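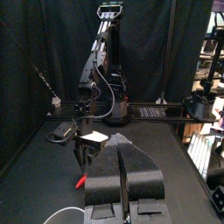
What does a bench packer do all day?

A bench packer sits or stands at a dark-topped table and fits small household and desk goods into shaped foam, checks that each one is snug, clears up, and starts on the next tray.

Perow is looking for bench packers at our Ullton workshop, to start in February. Full days and short days both available. Applications close 1 December 2019.

Hello, and thank you for stopping to read. We know job ads are not most people's favorite reading, and we have written this one longer than we were told to (the first draft fit on a postcard, and people kept calling up to ask all the things it left out). So please get yourself something to drink and read as much as you like. If you would sooner just talk to someone, skip down to the part about applying and give Clive a ring.

About the work

We pack sets. A set might be markers and pens, or it might be cups, or small bowls and the little stands that go with them. Other companies make the things and send them to us by the crate, and we put them into foam so that they get to a store or a front door without chips and scratches. Our two biggest jobs at the moment are the Pai desk sets, which are pens, markers, a ruler and a pen cup, and the Pindik table sets, which are all crockery and which you will come to love or dread depending on how you feel about saucers.

The foam comes to us already cut. Some of it is flat sheet with round holes, and that is where we start new people off. Some of it is molded into curves and arches with a slot down the middle for a divider, and those take a bit more getting used to. The divider has to go all the way down. If it stands proud even a little, the lid won't close, and you will hear a sort of groan from whoever is boxing that day. You push with the flat of both thumbs, evenly, and you feel it seat. After a week or two you won't think about it at all.

Then there are the pockets. Most of our blocks have small pockets near the base for caps, clips, refills and so on, and they are easy to miss when you are in the swing of things and chatting. Our rule is that pockets get filled first, before anything else goes near the block. Clive Heywood, our bench lead, will tell you this on your first morning and again on your second, and very likely in the parking lot.

Markers go in with the cap end showing, and all the labels facing the same way. We have had long talks over lunch about whether anyone who buys a desk set cares which way the labels face. We think they do! At any rate it looks lovely when you lift the lid, and we would like to go on doing it.

Cups are a different sort of job. You pick each one up, run a finger around the rim, look inside, and set it down on the table with a little room around it so it doesn't knock against its neighbor. Anything with a rough spot goes on the side shelf and gets looked at again at the end of the shift. Please don't ever feel bad about putting something on the side shelf. We would much sooner look at ten good cups twice than send out a bad one, and you are never asked to make up a number of cups by a certain time.

About tidying

A fair part of every day is putting things back, and we pay for it like any other part of the day. Each table gets cleared and wiped before lunch and again before you go home. Foam crumbs go everywhere - up sleeves, into hair, and once into Roland's sandwich - and black foam on a dark table is a nuisance to see, so we use a damp cloth and go over the whole top, including the back corners. Loose pens go back to the crate they came from. Foam blocks are stacked by shape, with the arched ones on their own shelf where nothing heavy can sit on top and squash the curve out of them.

If you are the kind of person who straightens the forks in a restaurant, you may have found your people.

About the building

We are at 91 Orchard Lane in Ullton, in what used to be a seed merchant's, and on damp mornings it still smells a bit like one. The workroom is on the ground floor with a level entrance. The tables can be set at sitting or standing height, and plenty of us change over at lunch. There are big windows on the street side, and the lamps are good (we replaced the old ones last winter after a lot of squinting). The break room has a stove, a large fridge, two microwaves and far more mugs than we have people. Parking is free behind the building. The number 16 bus stops across the road.

It is a fairly quiet room. We have a radio, and there is a sheet by the door where you can put down which station you'd like, and whoever is at the top of the sheet gets it until lunch. You are welcome to wear headphones in one ear if you prefer your own music or a book.

Who we'd like to hear from

You don't need to have done this before. Some of our best packers came to us from school kitchens, from sewing, from raising children, and in one case from tuning pianos. What helps is a steady pair of hands and some patience with small objects. You should be comfortable reading a packing card in plain English, which is mostly pictures and part names, and comfortable lifting a crate of pens from a trolley to a table. The crockery crates are heavier, and two people always lift those together.

You will also need to be all right with saying "I think I've done this one wrong." We have all done it. Roland Bloxham, who started the company at his own dining table, once packed an entire order of 100 desk sets with the rulers upside down and had to open every one again. He tells that story to every new starter, so please act surprised.

If you have trouble with your hands, your back or your eyesight, please talk to us before you decide the job isn't for you. We can change the height of a table, move a lamp, swap you onto a different kind of set, or break the day up in another way. We can't promise to fix everything, but we do like being asked.

Hours and pay

Full days are eight in the morning until four, with a paid half hour for lunch and two paid breaks. Short days are nine until one. You tell us which you would like, and you can ask to change over later on if life changes, as it does. There is no night work. In the weeks before the winter holidays we sometimes offer extra hours, and you are free to turn them down.

Pay is 16 dollars an hour from your first day, including the training days. Everyone on the bench gets the same rate while they are learning, and it is looked at again after six months, when you sit down with Clive and go over how things have been. Paid time off builds up from the start. We close for the last week of the year and you are paid for that as well.

We supply aprons and thin cotton gloves. You don't have to wear the gloves for pens, but you do for glazed crockery. Please wear closed shoes that you don't mind standing in.

Your first weeks

On the first morning you get a tour, a locker, an apron, and the ruler story. After that you sit beside somebody who knows the work and pack flat trays together for as long as it takes, usually a few days. Then we bring out the arched blocks with the dividers. Most people get in a muddle with them at the beginning, pressing one side down while the other pops up, and there is a box of old scuffed blocks for practicing on that you can bang about as much as you please. Crockery comes last, and only when you say you are ready for it.

How to apply

There is no form. Write us a letter or an email and tell us a little about yourself, which hours you'd like, and when you could start. One page is plenty. You don't need to send a resume, though we'll happily read one. If writing isn't your thing, call the workshop at extension 3548 and ask for Clive. He is at the bench in the mornings and may take a while to get to the phone, so let it ring.

Everyone who writes in will get a reply. If it looks like a good match we'll invite you to come by for an hour, see the room, meet whoever is in, and try your hand at a tray or two. We pay for that hour whether or not you end up joining us, and there is usually cake.

Letters to Roland Bloxham, Perow, 91 Orchard Lane, Ullton. Please put "Bench" on the envelope so it doesn't go in with the invoices.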